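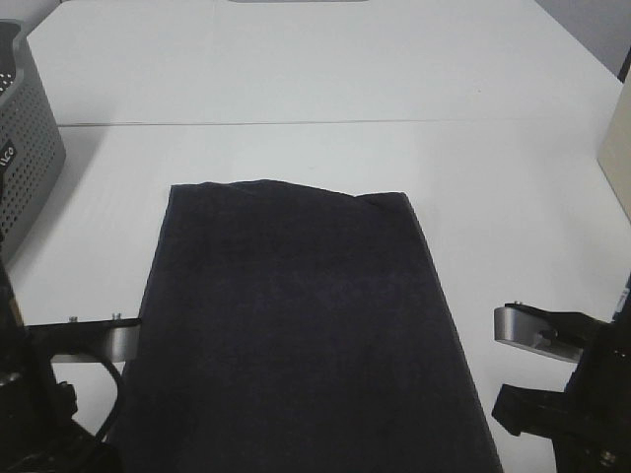

The project examined how much kit a reservist can pack for a field exercise without slowing the march, and whether the issued packing list at Dillgate training centre could be shortened. The list had last been revised by the previous permanent staff instructor. It gives weights for dry items only. Soft goods were entered by type and folded size, and a dark towel or fleece folded flat, like the navy one on the white table, went in as a single layer. Weapons, radios and ammunition were outside the scope.

Method

The issued list has 61 lines. Each line was weighed dry on a bench scale, then grouped by where it is carried: worn, in the webbing, or in the main pack. Textile items were also weighed after soaking and draining. Yatziri Escobedo did the weighing and Damián Alvarado kept the record sheets. Two lines, the spare laces and the sewing kit, were weighed together.

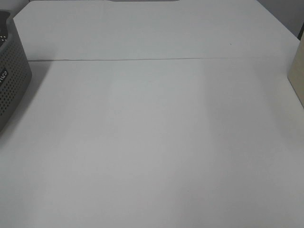 Three marches were then walked over the Benbridge route in January, by the same section of 9 reservists each time. The first used the full issued list. The second and third used a reduced list of 47 lines. Times were taken at the start, at the ford and at the finish. Rest stops were fixed in advance and were not counted.

Results

The reduced list gave a shorter time on both marches. The difference was greatest on the section after the ford, where wet clothing made up more of the load than we had allowed for. Dulce Aguirre's figures for the soaked textiles are in Appendix B. The third march was walked in stronger wind and should be compared with the others carefully.

Limits

One section and one route do not support a general finding. The same people walked each march, so some of the gain may be practice. Boots were the reservists' own and varied in weight. The route map in Appendix A was redrawn by Estrella Jaramillo from the training centre's copy and leaves out the lower track.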